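About Sasgate

Sasgate is a clothing repair and resale shop on the ground floor of the old Herrero building. We mend, alter and clean everyday clothes, and we sell secondhand pieces that we have fixed up ourselves. We also teach evening classes in basic hand and machine sewing.

How we started

The shop was opened by Chia-jung Mak, who had worked for nine years in the alterations room at Stondano, a dry cleaner across town. Customers kept bringing in coats and sweaters with small problems, a broken zipper or a torn pocket, and Stondano only took hems and waistbands. She began doing the other jobs at home in the evenings. When the home pile got too big for the dining table, she rented the front half of our current space and bought 2 used machines. The back half came a few years later, when the print shop moved out.

We are still a small business. Chia-jung does most of the tailoring and all of the leather work. The rest of us split the counter, the repairs and the classes.

What we do

Most of our work is repair. We replace zippers, patch elbows and knees, reline coats, darn knits and sew pockets back on. A simple repair is usually ready in a week. Coats and anything with a lining take longer, and we will give you a pickup date when you drop it off.

We take fleece, wool, denim, cotton and most blends. We do not take fur, wetsuits or wedding dresses. For wedding dresses we send people to Kutska, who have the room and the staff for it.
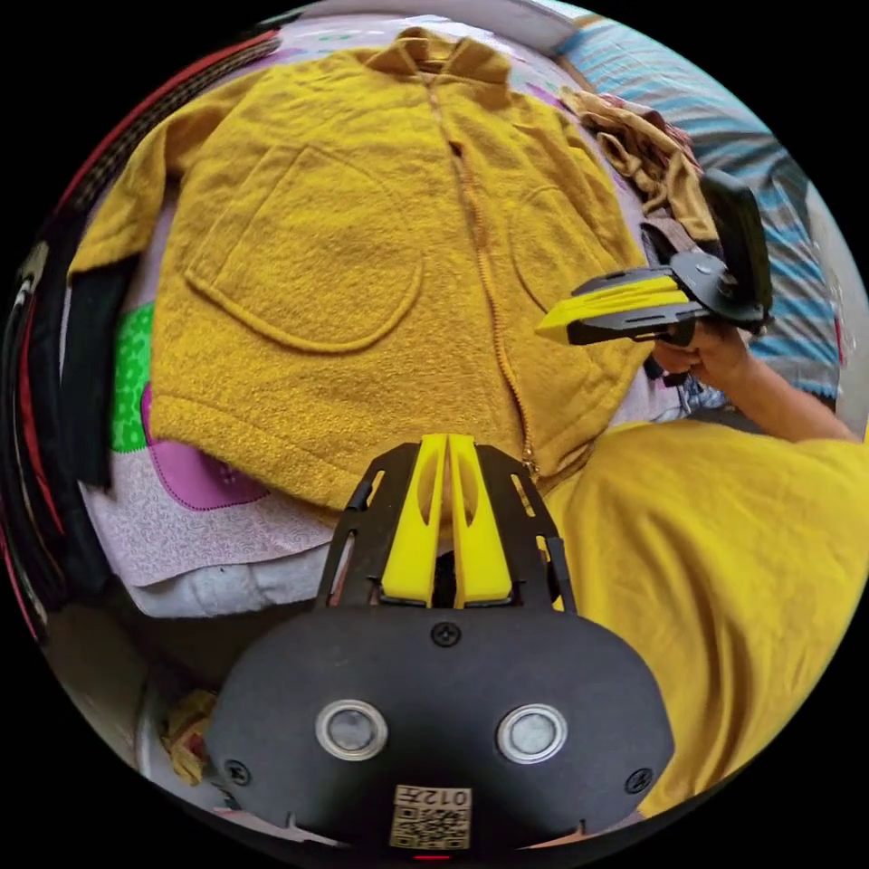
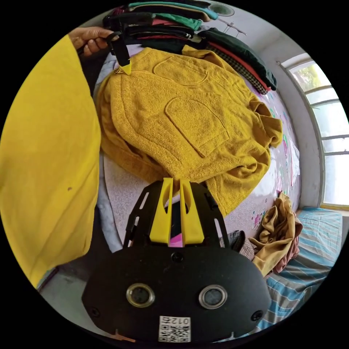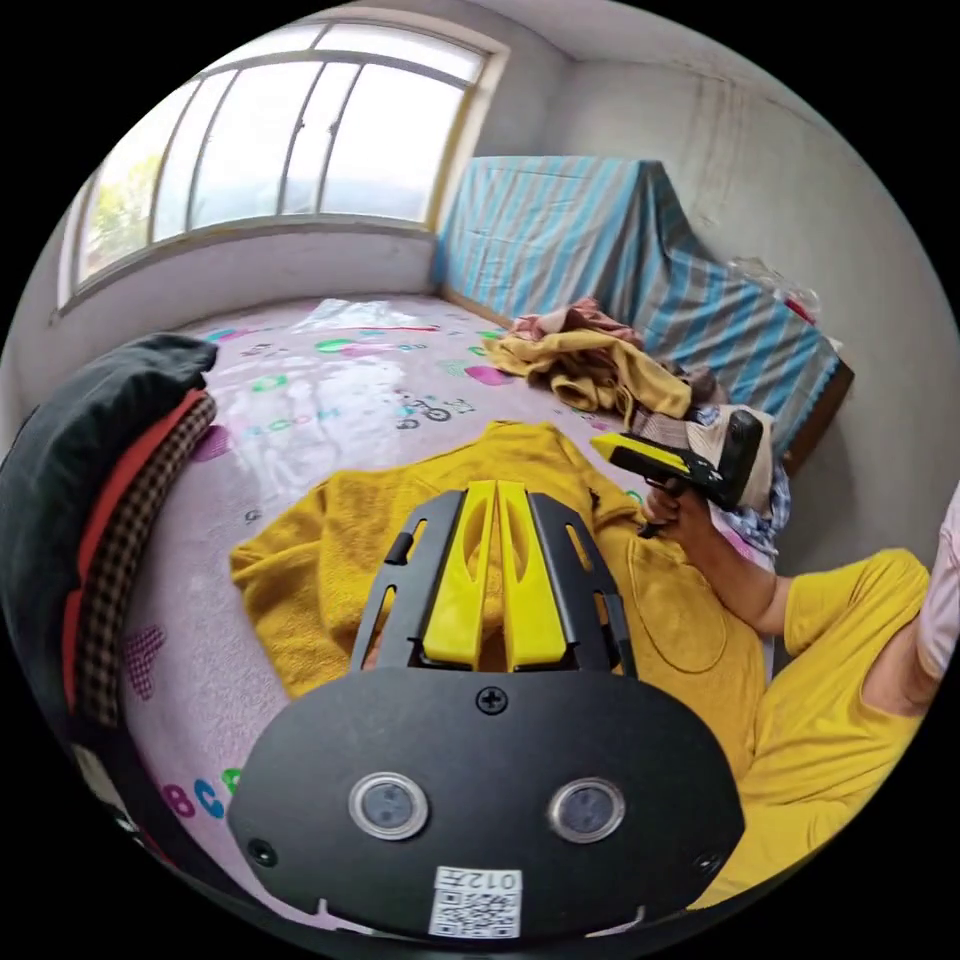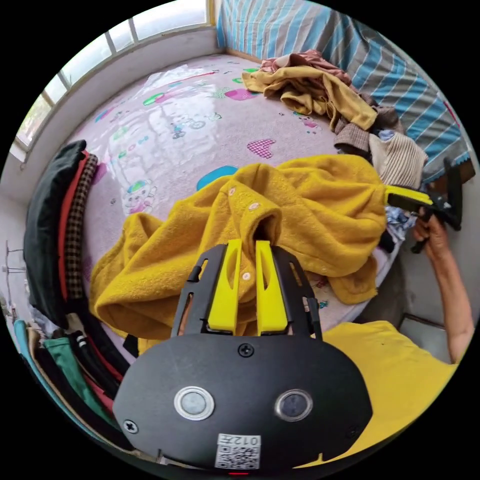
Clothes should be clean when they come in. If something needs washing first we can do it for a small charge, but it adds a day or more to the job. Please empty the pockets. We keep a jar of found items at the counter and it fills up fast.

Resale

The racks along the left wall hold clothes we have bought or been given. Each piece is checked, mended if needed and washed before it is priced. The tag lists what was fixed, so you know what you are getting. In our last full year we put 900 pieces back on the racks and finished 2545 repairs for customers - our busiest year so far.

We buy on most mornings before noon. Bring no more than 20 items at a time, on hangers or folded in a bag. We pay cash or give store credit, and the credit is worth a little more. What we can't use, you can take back home with you.

Classes

The beginner class covers buttons, hems, small holes and how to care for different fabrics. It meets in the back room once a week for a month, and thread and needles are included. You can bring something of your own to work on. The machine class is for people who can already sew by hand. Both classes take a break in June, when the back room is used for sorting summer stock.

Visiting

The entrance is on the side of the Herrero building, next to the bike racks. There is a step at the door - ring the bell and we will put the ramp down. Street parking is free for an hour. Prices for common repairs are posted at the counter, and for anything else we give a quote before we start.

Page last updated March 8, 2020.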